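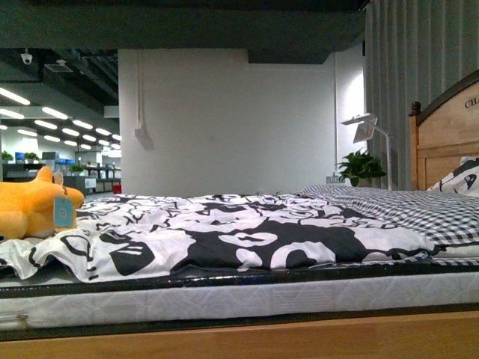

slowloop wrote:
I would not blame the planner yet. Patari only knows what the voxel layer gives it. If the duvet comes in as a field of small steps, a refused approach to the mattress is the correct output. Post the cost layer with planning turned off and we can see which side the fault is on.

Print this thread | E-mail this thread

nullframe wrote:
Fair enough. Planning is off now and the steps are still in the map, so it is upstream. Setup again for anyone who skipped page one: Iyamu depth node, Zaltton segmentation, Patari 2 on top, all running at the Votville site. The task is a straighten pass over the bedding. The black-and-white print on the duvet gets split into separate instances, one per large shape, and each instance gets its own plane fit. The planes disagree at the borders and that is where the steps come from. I replayed 289 frames and more than 200 of them have at least one false edge on the duvet.

The gingham at the headboard end does something different. No split, but stereo matching slips by one check and the surface jumps toward the wall.

kelvin_offset wrote:
The gingham problem is old and has a simple answer. Repeating texture gives several equally good disparities. Raise the uniqueness ratio and accept holes. Fill them from the neighboring surface afterward.

nullframe wrote:
Tried it. At a uniqueness ratio of 15 the gingham is nearly all hole, and the fill then picks up the pillow. I end up with a ramp.

kelvin_offset wrote:
Then your fill is crossing instance borders. Restrict it to the mask.

slowloop wrote:
The mask is the thing that is broken, so I would not lean on it. Merge the instances first. Anything with a shared border and a normal difference under a threshold becomes one cloth region. Color should have no vote.
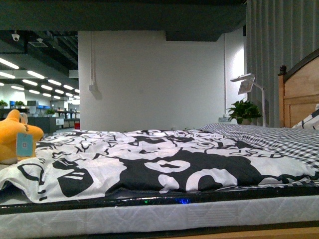
Posted by nullframe, May 30, 2024

Merge step is in. Results from the same replay:

– Duvet: one region in nearly every frame. False edges down to 48 frames, most of them at real folds.
– Gingham: still slips, less often.
– Plush toy: now sometimes swallowed by the cloth region. It has enough height to stand out, but its lower boundary is soft and the normals blend into the duvet.

The last one matters because the straighten pass must not sweep over loose objects. There is a light blue tag with a square code on the toy. I could run the code detector first and seed an object mask from any hit.

brace_style wrote:
Please don't key object detection on a hang tag. It flips over, or it faces away, and the toy is cloth again. You would be tuning to one item. Zaltton exposes a height-above-surface channel, use that.

nullframe wrote:
Height above which surface? The duvet is rumpled. A tall fold and a limb on the toy can come out the same.

brace_style wrote:
Height plus color, then. The toy is yellow and the bedding has none.

slowloop wrote:
That is tuning to one item as well, with extra steps. I would keep the tag as a positive-only cue. A hit adds a keep-out zone, a miss changes nothing. It costs one detector call per frame.

brace_style wrote:
Still disagree, but positive-only is harmless.

We use cookies to keep you signed in and to remember your reading position. Accept | Manage settings

nullframe wrote:
Separate question, same map, so I will leave it in this thread. The opening check between two shelving units is failing with the depth node set to its fast profile. Iyamu reports a recess in the wall and Patari marks it as reachable space.

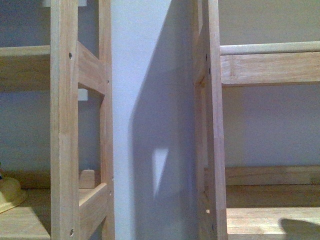
Gap between the units, with shadow and light patch on the wall.

kelvin_offset wrote:
Your recess is the bright patch inside the shadow. The fast profile uses a learned prior, and a bright quadrilateral patch looks like an opening to it. The wall is matte with almost no texture, so nothing in the matching cost pushes back.

nullframe wrote:
Full profile gives a flat wall, but at 80 ms per frame. I can't afford that during motion.

kelvin_offset wrote:
Run full once when the base stops, fit the wall plane, and clamp anything the fast profile puts behind it.

slowloop wrote:
Clamping will hide real openings elsewhere. Mark those voxels unknown and let Patari refuse them. Same behavior at the shelves, and the log tells you why.

nullframe wrote:
Going with unknown for now. The merge patch is on my branch, threshold is in the config under cloth_normal_deg. The gingham slip stays open.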